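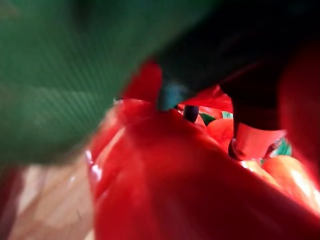 The Produce Corner at Aneswood: your questions

I run the little produce corner up in room 311, and I get the same questions over and over (which I love, please keep asking!), so I finally sat down and typed up my answers. If yours is missing, leave me a note at the corner and I'll add it.

What is the produce corner?

It's a tiny fruit and vegetable shop on the third floor of the Aneswood building. You come up, you grab a basket, you pick your vegetables off the wooden stands, and you go home with dinner. It's carpeted and it used to be office space, so if you walk in expecting a supermarket you'll think you took a wrong turn. You didn't. Come in!

Do I have to work in the building?

Nope. Tell the front desk you're going up to the produce corner and they'll point you to the elevator. On a busy day we get up to 70 people, and plenty of them are neighbors from across the street.

When are you open?

Eleven in the morning to six in the evening. From June through the end of summer I stay until seven, mostly for the tomato people. You know who you are.

When's the best time to come?

Right at eleven for leafy stuff, after four for bargains. Lunchtime is the crowded stretch, and the aisle by the stands isn't wide, so if you're bringing a stroller I'd skip noon to one.

Where do I find a basket?

Look for the round table with the white marble pattern and the black base. I like putting a basket there because it's at a nice height and you can see it as soon as you come around the wall. If the table's bare, check beside the register. 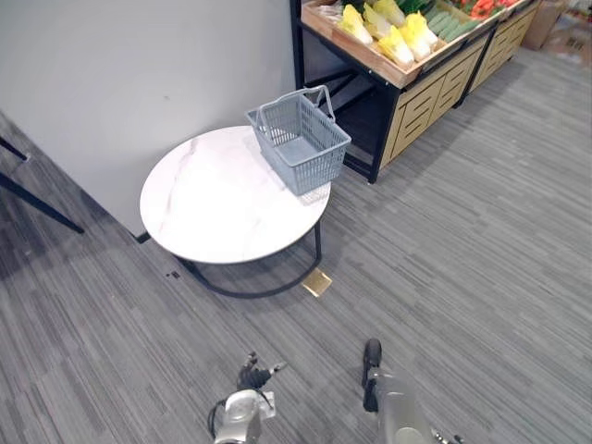
Please bring the basket back to the table when you're finished. They wander off to desks and end up holding phone chargers and somebody's gym shoes, and then I'm short at lunch.

Why the plastic baskets? Wicker would look so pretty.

It would, and I tried it! Wicker snags sweaters, and cabbage bits get down into the weave and stay there forever. The plastic ones have a solid bottom and holes up the sides, so I can wipe one out in ten seconds. The two handles fold up together and a full basket hangs pretty evenly, even with a big cabbage in it. I still have the wicker one at home. It holds onions.

How much fits in a basket?

More than you'd think if you put the heavy things in first. I go cabbage flat on the bottom, then anything long and firm like cucumbers along the side, then herbs and soft fruit on top. Peaches always last. If you need more than one basket's worth, leave the first at the register and start another – I'll keep an eye on it.

Can I set my basket down while I shop?

On the round table, sure. Please keep it off the floor, though. The carpet tiles are gray and streaky and very forgiving of dirt, but people are looking at the vegetables and not at their feet, and I've seen a pretty spectacular trip over a bag of potatoes. Oh, and please don't sit on the table. It looks sturdy and I suppose it is, but no.

Why is the napa cabbage wrapped in plastic?

I go back and forth on this one. Unwrapped heads looked lovely first thing and sad by three o'clock. The air up here is dry, and the outer leaves go limp and papery, and then people peel them off and leave them in the tray (please don't). Wrapped, a head keeps its crunch a lot longer. I'd love to find something that isn't plastic and works as well. If you've got a suggestion I'm all ears.

How do I keep a napa cabbage at home?

Leave the wrap on until you're ready to cut, and keep it in the fridge, standing up if you have the room. Once it's cut, wrap the cut side snugly and use the outer leaves first. You can pull leaves off for soup all week without cutting the head at all, which is how I do it. If the outside looks tired, peel a layer or two and try again before you give up on it.

What on earth do I do with a whole one?

Slice half of it thin, toss it with salt, rice vinegar and a little sugar, and eat it with whatever you're having. Cook the other half hard and fast in a hot pan with garlic. It shrinks like crazy! A head that looks like it'll feed a wedding turns into supper for three.

Can I squeeze the produce?

Gently. Pick things up, look at them, smell them, that's half the fun of buying in person. What I'd ask is that you don't push your thumb into anything, and that you put it back where it came from. Peppers with thumb dents go into my own dinner and I'm getting a bit tired of peppers.

Where does everything come from?

Most of it comes through Gyamfi, a small wholesaler who delivers before we open. It's in cardboard boxes when it gets here, so if there's a box on the floor near the stands, I'm either unpacking or I got distracted. Ask me before you dig through one. I haven't always checked what's in there yet.

Can I have the empty boxes?

Yes, please, take them. Movers and people with cats get first pick.

Where did you get the wooden stands?

Skolent built them for us. I get asked this almost as often as I get asked about the cabbage. They're light wood with a black metal frame, and there's a shallow tray on top with a slatted cabinet underneath. The shallow tray was my big request. In a deep bin everything at the bottom gets crushed and I find out about it by smell. I'd order them again, though dusting the slats is nobody's favorite chore and I do it with an old paintbrush.

How do I pay?

Card at the register, or through the Wuko app. In the app, type 388 as the shop number and we'll pop right up. I can take cash if you have small bills.

Can I order ahead?

You can, through Wuko, as long as it's in by nine in the morning. I'll pack it and hold it until closing. Write "big" or "small" next to cabbage, or I'll pick for you, and I always pick big.

What if something I bought is bad inside?

Tell me! Bring it back or just bring a photo, and I'll swap it or refund you within 36 hours of buying it. I can't see inside a cabbage any better than you can.

Will you ever carry bread?

I've asked a couple of bakeries. One said yes and then stopped returning my calls, so I'm still looking. Eggs are more likely, probably by fall.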